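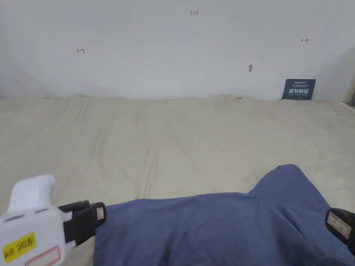
Respawn timer ignored after mission restart on a dedicated server

Posted in Mission Hosting and Server Administration, February 18, 2018

Our group hosts a cooperative mission named Flidetbridge on a rented dedicated server. The respawn delay is set to 30 seconds in the mission settings. When the server is started afresh, the delay is observed correctly for all players. When an administrator restarts the mission without restarting the server, every player who is killed returns at once, and in two cases players have returned at the old base on the far side of the river.

The mission file has been checked against the copy held on my own computer and the two are identical. No other mission on the server shows this fault. I should be grateful for advice on whether the setting must be repeated elsewhere, and whether the base markers could be connected with it.

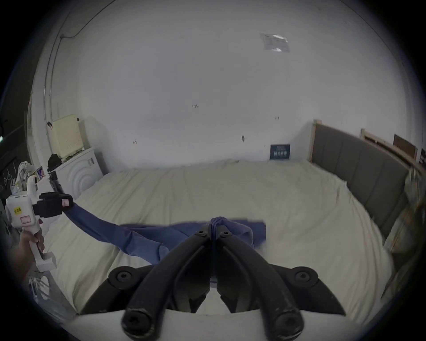
The server runs 11 modifications, all of them up to date. Removing them one at a time is possible but would require the server to be closed to members during the evening, and I would prefer to avoid this if the cause is already known.

Barnelen

Lakatos

The behaviour described is consistent with a value being held in the server's memory between one run of the mission and the next. If the start-up script writes the delay only when no value is present, it will be passed over on a restart, and whatever was left at the end of the last round will remain in force. Many missions set the delay to nothing during the closing stage so that all players may be gathered for the results.

Please open the start-up script and look for a condition placed before the line that sets the delay. Remove the condition, so that the value is written every time the mission begins. The same should be done for the list of base markers. A player returning at the old base suggests that the list was not cleared and that new entries were added to the end of it.

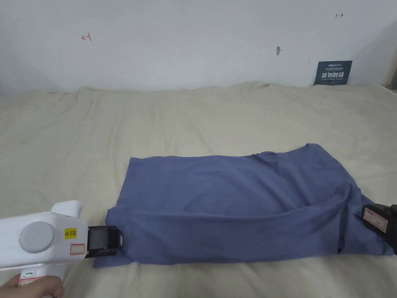

Once the changes have been made, save the mission under a new name before placing it on the server. Players who hold the earlier version may otherwise load it from their own store, and the test will be of little value. Two restarts in succession, with at least one player killed in each, should be sufficient to confirm the result.

Tomer

I had this with a different mission. Line 105 of my script was the culprit but yours will not be the same. Restarting the whole server each time also cures it, if members can put up with the wait.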